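Girholm G2 hand-held gripper, used for five weeks

I bought the Girholm G2 in the middle of summer, to replace a Ljungberg tool which we used for two years. We record household tasks in ordinary rooms, with the gripper in the hand of a person and the camera mounted on it. Later the recordings are used to train an arm. So I care about weight, fingers and picture, more or less in this order.

The Ljungberg was heavier by 314 grams. On paper it is not much, but after one hour of work the wrist knows it. With the G2 I can do sessions of 100 grasps and stop only for water. The handle is a little thick for small hands, and one colleague prefers the old one for this reason.

The fingers are soft and bend around the object. They hold light things very well, also when the angle is bad. With thin plastic bags I still lose the grip sometimes – the Ljungberg had the same problem. Changing a pair takes me around 11 minutes because the screws are very small. Guvard sells spare pairs, and the delivery to us was quick.

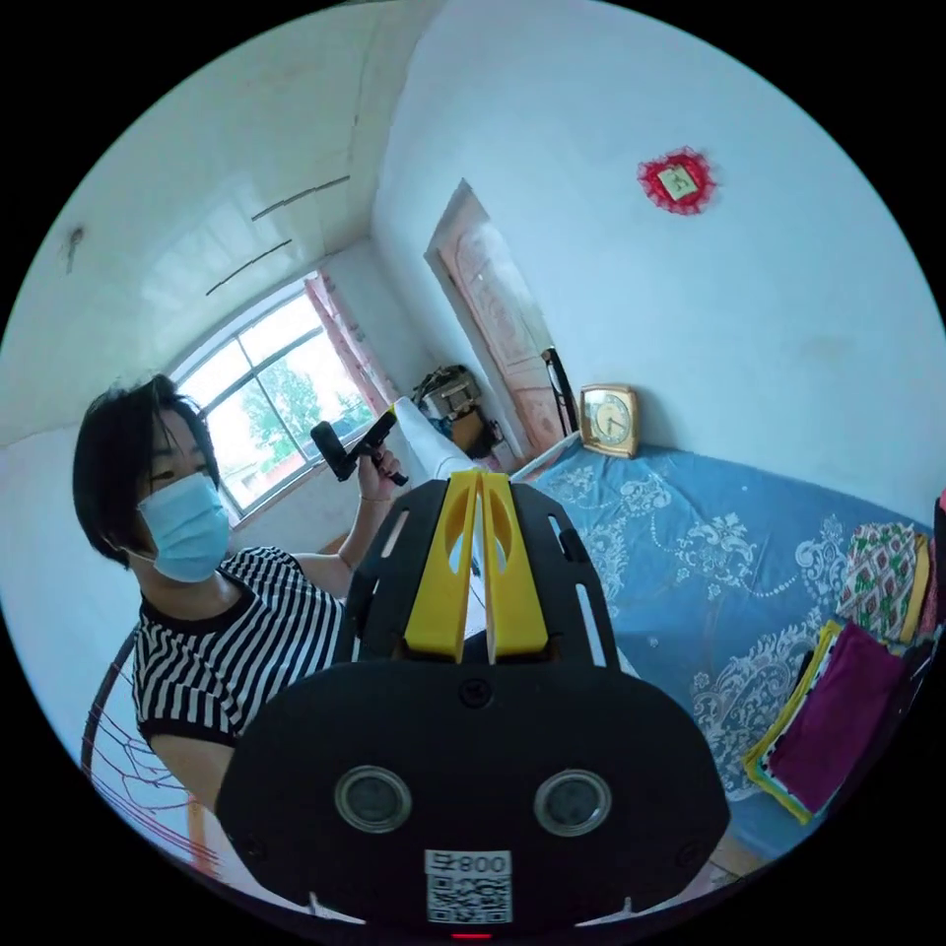 G2 with the yellow fingers, holding a white object near the window.

The wide lens is for me the best part. In a bedroom it takes in the bed, the door and the wall at the same time, so I do not have to move back to have the whole room in view. Straight lines become curved near the border, and you must calibrate for this. The calibration sheet in the box was printed too light and I made my own.

What I like less is the cable. It leaves the body at a bad place and pulls when you turn the hand. The manual is short and the chapter about time synchronization has a mistake in the second table. I wrote to Girholm and received a corrected page after two days.

I also tried the Torkthorpe for one afternoon. It closes with more force, but the trigger is stiff and the view is narrow. For a workshop it can be the better choice. For homes I keep the G2, and I will order a second one in November if the price stays the same.

Rating: 4 of 5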